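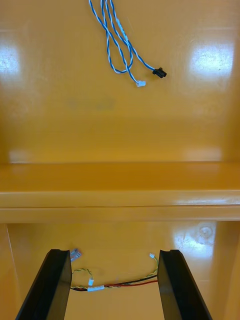

How to get a certified copy of a court order in Fakula

Applies to: civil and family orders made in the Fakula district court and its two outlying benches at Stukier and Garba. Criminal orders follow a separate procedure and are not covered.

A certified copy is a copy of a judgment, decree or order that the copying section has compared with the original and marked with the court seal. A printout from the case search page is not a certified copy, even if it carries the judge's name at the foot. Appeal registries, land offices, banks and most licensing bodies will ask for the certified version. For your own reading the free printout is enough.

Before you start

You will need the full case number, including the type prefix and the year. The prefix matters. An original suit and an execution petition between the same parties have different numbers and are kept in different bundles. If you only have the names of the parties, search for the case on Skema, the online register used by all three courts, and write down the number as shown there.

You will also need the date of the order. Where several orders were made in the same case, the copying section will not choose between them and will return the form. Interim orders are listed on Skema under "Daily proceedings" and final ones under "Disposed". An order that was read out in court may not show for several days. It cannot be copied until it has been signed.

Bring or upload one identity document. If you are applying through a representative, add a signed letter of authority. Lawyers already on record in the case do not need one.

Who can apply

A party to the case can apply for any order in it. A stranger to the case can apply for a final judgment in a civil suit, but must attach a short statement giving the purpose of the request. Two or three sentences will do: "The judgment concerns a right of way over the plot adjoining mine and I need it for a title check" is the sort of thing expected. Requests from strangers in family matters go before the judge and are usually refused unless the applicant can show a legal interest, such as a claim to the same estate.

Step 1. Fill in the form

The form is C-220. It is one sheet, printed on both sides, and can be collected at the counter or downloaded from Skema. The older form, printed in landscape, is no longer accepted at Stukier or Garba. The main court at Fakula still takes it but will ask you to fill in the missing fields by hand, so there is little point in using it.

Box 3 asks for a description of the document. Write "Judgment", "Decree" or "Order on application number ..." as the case may be. Do not write "all papers". A judgment and the decree drawn up from it are two documents and have to be ticked separately. An appeal against a final decision normally needs both.

Box 5 asks whether the copy is ordinary or urgent. Urgent copies cost double and go to the front of the queue. They do not shorten the time taken to fetch a file from the record room, so an urgent request for an old case can still be slow.

Box 7 is for the number of copies. Each one is charged in full.

Step 2. Work out the fee

The fee has two parts: a fixed application fee and a charge per page. The page count is that of the original, including any schedule or plan annexed to it. You will not normally know this in advance. Pay the fixed fee and a deposit covering 20 pages; the balance is worked out later. If the document is shorter, the difference is refunded on request, although for small sums many applicants do not bother.

Fees up to 500 can be paid in court fee stamps fixed to the form. Anything above that must be paid online or by challan at the treasury counter, and the receipt number goes in box 9. Do not cancel the stamps yourself. The clerk does this, and stamps that have already been crossed through are treated as used.

Step 3. File the application

At the counter: hand in the form and a photocopy of your identity document before 1 p.m. Forms handed in later are entered on the next working day. This can make a difference when time is running for an appeal. Ask for the slip with the copy application number, and check that the number on the slip is the number written on your form.

Online: log in to Skema, open the case, choose "Request certified copy" and upload the scanned form. Both sides of C-220 must be in a single file. The system gives you a temporary number at once and the copy application number once a clerk has accepted the request. The temporary number cannot be used at the counter.

Cases heard at Stukier or Garba must be applied for at the bench that heard them. The exception is a file already sent to the central record room, in which case the application goes to Fakula. Skema shows the present location of the file under "Custody".

Step 4. Watch the notice board

This is the step most often missed. When the page count is known, the copying section puts up a list of applications on which more money is due. The list is pinned outside the section and also appears on Skema under "Deficit". You have seven days to pay. An unpaid application is struck off, and a fresh one has to be made from the beginning with a new application fee.

A second list shows applications returned for defects. Common ones are:

Wrong or incomplete case number
Date of order left blank
Letter of authority not signed
Order not yet signed by the judge
File called for by a higher court

For the last of these, wait until the file comes back or apply to the court that now holds it. The copying section will not forward the form for you.

Step 5. Collect and check the copy

Take the slip and your identity document. Before you leave the counter, turn to the back of the last page. It should carry a stamp with the following dates filled in: application made, charges called for, charges paid, copy ready, copy delivered. These dates are used by the appeal registry to work out how much time is to be left out when counting the limitation period. A blank or unreadable date causes trouble later — have it corrected on the spot.

Check also that every page has the seal, that the page numbers run without a gap, and that any plan or schedule mentioned in the text is attached. Names should match the original even where the original is wrong. A spelling mistake in the judgment itself cannot be put right by the copying section; it needs an application to the judge.

Uncollected copies are kept for 60 days from the date marked "ready". After that they are destroyed and the charges are not refunded.

If the application is refused

A refusal must be in writing and must give a reason. If yours was refused orally at the counter, ask for an endorsement on the form. With the endorsement you can apply to the presiding judge by a plain petition, attaching the returned form and the slip. No separate court fee is charged on this petition for parties to the case. Strangers pay the same fixed fee as on the first application.

Sending copies abroad

A certified copy meant for use in another country usually needs further authentication. Ask the receiving office first which kind it wants and whether a translation must be attached before or after the seal. Order a second copy for this purpose, as the authenticated one is generally kept by the receiving office.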